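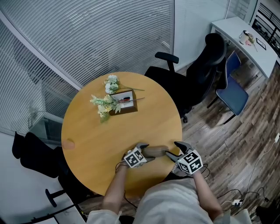
What do I do with the flowers when the table needs clearing?

Lift them off before you touch the tray. Stems lying across the tray will catch on its rim and drag everything else with them, so take one bunch at a time, hold it near the bottom of the stems, and lay it somewhere flat where the petals aren't underneath.

TABLETOP TIDYING, ROUND TABLE SET
README, revised December

This folder is the Liltham part of the Skundley tidying collection: short recordings of people putting things away on a round wooden table, plus the notes that go with them. The other part, Whiteley, has its own README, a rectangular table and a far better filing system. Kuldeep Uniyal wrote that one and would like it known.

What's on the table

The things vary from one recording to the next. Regulars are artificial flowers (white, and a pale yellow and green lot with feathery foliage), a small dark brown wooden tray with a white inside, and something tan and rounded that the notes call "the roll". There was a long email exchange over whether the roll is bread. Please keep calling it the roll.

Small red and black items go in the tray. If you can't tell what one is, write "small item" in the notes and move on with your life.

What counts as tidy

Savita Bhatia drafted the rules and Gönül Yaman crossed most of them out. The survivors:

Flowers end up together, stems pointing the same way. Which way is your business.
The tray stays on the table. It is allowed to move.
The roll does not go in the tray.
Nothing hangs over the rim. A round table has no corners to push things into, a fact everybody discovers around the third object.

"Neat" was dropped as a label after 2 annotators marked the same table as neat and "a disgrace". We now use finished, unfinished and abandoned.

Contents

1473 recordings, of which 400 have written notes. The notes are plain text, one file per recording, same name as the recording. Six of them are in Aarti Mittal's handwriting, scanned, and will be typed up when she has time to tell us what they say.

Known problems

The colour words are a mess. Tan, beige and "biscuit" all mean the roll. Grey is spelled both ways, and searching for one won't find the other.

Early notes say "vase". There is no vase in the object list. Treat it as wishful thinking.

Corrections go to Krishnamoorthy Kaimal at Cumitz, with the recording name in the subject line. Opinions on flower arranging can go to him as well, but he has stopped answering those.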